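3. 물체와 주변의 밝기

3.1 물체의 선정

어두운 물체의 경계를 사람이 어디에 긋는가 하는 문제에는 물체 자체의 색과 함께 그 뒤에 놓인 면의 밝기가 관여한다. 앞 장에서 정리한 선행 연구는 대부분 흰 바탕 위의 유채색 물체를 썼고, 검은 물체와 어두운 바탕의 조합은 부수적인 조건으로만 다루었다. 이 장에서는 검은 큐브와 일상 용기를 중심으로 물체의 구성, 주변 면의 처리, 조명 조건을 차례로 기술한다.

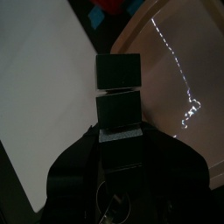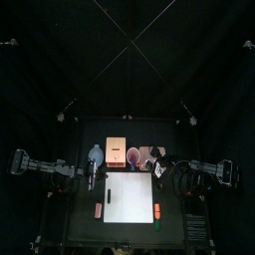
그림 2. 위: 포개진 검은 큐브 두 개. 아래: 검은 천으로 둘러싼 어두운 상판의 탁자와 뒤쪽에 한 줄로 놓인 물체들.

경계 판단에서 가장 까다로운 경우는 같은 색, 같은 크기의 물체 둘이 맞닿아 있을 때이다. 두 물체의 반사율이 같으면 면의 밝기 차이로는 둘을 나눌 수 없고, 관찰자는 윤곽의 꺾임이나 모서리의 반사광, 사이로 비치는 배경에 의존하게 된다. 그림 2의 위쪽에서 두 큐브를 갈라 보이게 하는 것은 사이의 얇고 밝은 틈이다. 이 틈은 왼쪽이 조금 더 밝고 오른쪽으로 가면서 흐려진다. 위 큐브의 윗모서리를 따라서도 옅은 선이 보이는데, 무광 표면이라도 모서리가 약간 둥글면 빛을 받는 좁은 띠가 생긴다. 본 연구에서는 앞의 것을 '틈 단서', 뒤의 것을 '모서리 단서'라 부르고 두 단서를 분리하여 기록하였다.

큐브는 Ferora의 무광 검정 제품으로 통일하였다. 유광 제품도 예비 조사에서 검토하였으나, 앞면에 조명이 맺히는 위치가 관찰자의 눈높이에 따라 크게 달라져 제외하였다. 모서리를 직각으로 가공한 큐브 역시 같은 단계에서 비교하였다. 직각 모서리에서는 반사광의 띠가 거의 나타나지 않았고, 참가자들은 두 큐브를 세로로 긴 하나의 덩어리로 답하는 경우가 많았다. 본조사에는 둥근 모서리의 큐브만 사용하였으므로 이하의 결과를 직각 모서리에 그대로 적용하기는 어렵다.

일상 용기는 투과성에 따라 반투명한 것과 불투명한 것으로 나누었다. 분류 명칭은 Ghumman 표면 목록을 따랐으며, 목록에 없는 항목은 가장 가까운 항목에 포함시켰다. 반투명 용기는 뒤쪽 면의 밝기가 몸체를 통해 섞여 들어온다는 점에서 큐브와 성격이 다르다. 그림 2의 아래쪽에 있는 옅은 파란색 플라스틱 병이 이 부류에 해당한다. 병은 몸통이 둥글고 목이 짧으며, 목이 뒷벽 쪽을 향하도록 놓여 있다. 눕힌 자세에서는 세운 자세에 비해 목과 몸통의 경계가 정면에서 덜 드러나므로, 참가자가 물체의 길이를 짧게 어림하는 경향이 있었다. 분홍색 트레이는 색만으로도 상판과 쉽게 구별되어 기준 물체로 삼았다.

3.2 상판과 벽면

주변 면은 상판과 벽면으로 나누어 다루었다. 상판은 어두운 색으로 하고 벽면에는 검은 천을 둘렀다. 천은 Solgate의 직물을 사용하였고, 주름이 진 곳은 설치할 때 펴 주었다. 천의 주름은 그 자체로 밝기의 기울기를 만들어 물체의 윤곽과 혼동될 수 있다. 예비 조사에서 한 참가자가 벽의 주름을 물체의 그림자로 답한 일이 있어, 이후로는 매 회차 전에 벽면 상태를 점검하는 절차를 넣었다.

벽과 상판을 모두 어둡게 하면 물체 뒤의 면이 균일해지는 장점이 있다. 반면 검은 물체의 윤곽은 그만큼 약해진다. 이 점을 보완할 목적으로 비교 조건에서는 큐브 뒤에 밝은 회색 판을 세웠다. 판의 높이는 포갠 큐브보다 높게 하여 위 큐브의 윤곽 전체가 판 안에 들어오게 하였다. 판을 세운 조건을 '밝은 배경', 세우지 않은 조건을 '어두운 배경'으로 표기한다. 판의 좌우 끝은 관찰 범위 밖에 두었으므로 판의 테두리가 경계 판단에 영향을 주었을 가능성은 낮다고 본다.

물체를 탁자 뒤쪽에 한 줄로 놓는 배치는 모든 조건에서 공통이다. 한 줄 배치에서는 물체끼리 겹쳐 보이는 일이 적고, 관찰자가 좌우로 시선을 옮기며 같은 기준으로 비교할 수 있다. 다만 줄의 양 끝에 놓인 물체는 한쪽 이웃만 가지므로 가운데 물체보다 윤곽이 뚜렷하다고 평가되기 쉽다. 이 효과를 줄이기 위해 물체의 좌우 순서를 참가자마다 바꾸었다. 큐브를 포갠 경우에는 두 개를 한 벌로 취급하여 함께 옮겼다.

3.3 조명

조명은 양쪽 벽의 높은 위치에 하나씩 두었다. 그림 2의 아래쪽에서 좌우 벽에 작게 튀어나온 것이 조명 기구이다. 좌우에서 들어오는 빛은 물체의 옆면을 밝히고 앞면은 상대적으로 어둡게 남긴다. 검은 큐브에서는 앞면과 옆면의 차이가 작아 이 효과가 미미하지만, 둥근 용기에서는 몸통 양쪽에 밝은 띠가 생기고 가운데가 어두워진다. 상판 중앙의 조도는 200럭스로 맞추었으며, 측정은 Plilline 조도계로 회차마다 반복하였다.

좌우 조명의 세기를 같게 맞추어도 틈 단서의 밝기는 좌우가 같지 않을 수 있다. 틈이 매우 얇으면 큐브가 조금만 기울어도 한쪽 끝에서 뒤가 가려지기 때문이다. 따라서 틈의 좌우 차이는 조명의 불균형으로 해석하지 않고, 포갠 자세의 변동으로 기록하였다. 두 큐브의 면이 완전히 맞닿아 틈이 보이지 않는 경우는 별도의 범주로 두었다.

천장 쪽의 직접 조명은 사용하지 않았다. 위에서 내려오는 빛은 큐브의 윗면을 밝혀 모서리 단서를 강하게 만들고, 그 결과 틈 단서의 기여를 따로 보기 어려워진다. 위쪽 조명만을 켠 조건은 후속 조사에서 다룰 예정이다.

3.4 절차와 응답의 정리

참가자는 성인 40명이다. 참가자는 어두운 방에서 15분 동안 눈을 적응시킨 뒤 관찰을 시작하였다. 과제는 제시된 물체의 윤곽을 종이에 옮겨 그리고, 윤곽이 끊어지거나 불확실한 곳에 점선을 쓰는 것이다. 그리는 시간에는 제한을 두지 않았다. 시간이 짧으면 참가자가 보이는 선을 따르기보다 알고 있는 모양을 먼저 그리는 일이 예비 조사에서 잦았다.

포갠 큐브에 대해서는 한 가지 질문을 덧붙였다. 위 큐브가 아래 큐브에 닿아 있는지, 떠 있는지, 알 수 없는지를 고르게 하였다. 틈이 밝게 보이는 조건에서는 윤곽 자체는 잘 나뉘지만 접촉 여부의 판단은 오히려 갈린다. 같은 단서가 '둘이다'라는 판단에는 도움이 되고 '닿아 있다'라는 판단에는 방해가 되는 셈이다. 이 때문에 윤곽의 정확도와 접촉 판단을 하나의 점수로 합하지 않고 따로 분석하였다.

수집한 그림 가운데 선이 지워졌거나 어느 물체를 그린 것인지 확인할 수 없는 것을 제외하고 402장을 분석에 사용하였다. 점선 구간은 그 위치에 따라 윗모서리, 옆모서리, 틈, 바닥 접촉부로 나누어 표시하였다. 어두운 배경에서 검은 큐브의 점선은 옆모서리에 집중되었고, 밝은 배경에서는 바닥 접촉부에 주로 남았다. 바닥 접촉부는 뒤에 판을 세워도 상판이 그대로 어두우므로 개선의 폭이 작았던 것으로 보인다. 반투명한 병에서는 배경의 영향이 이와 달랐다. 밝은 판이 몸체를 통해 비치면서 앞쪽 윤곽이 약해졌고, 일부 참가자는 병의 뒤쪽 선을 앞쪽 선으로 그렸다.

분홍색 트레이에서는 배경에 따른 차이가 거의 나타나지 않았다. 점선이 쓰인 곳은 대체로 안쪽 면과 테두리가 만나는 부분이었으며, 바깥 윤곽은 두 조건 모두에서 이어진 선으로 그려졌다. 물체별, 배경별 점선 구간의 길이 비교는 4장에서 제시한다.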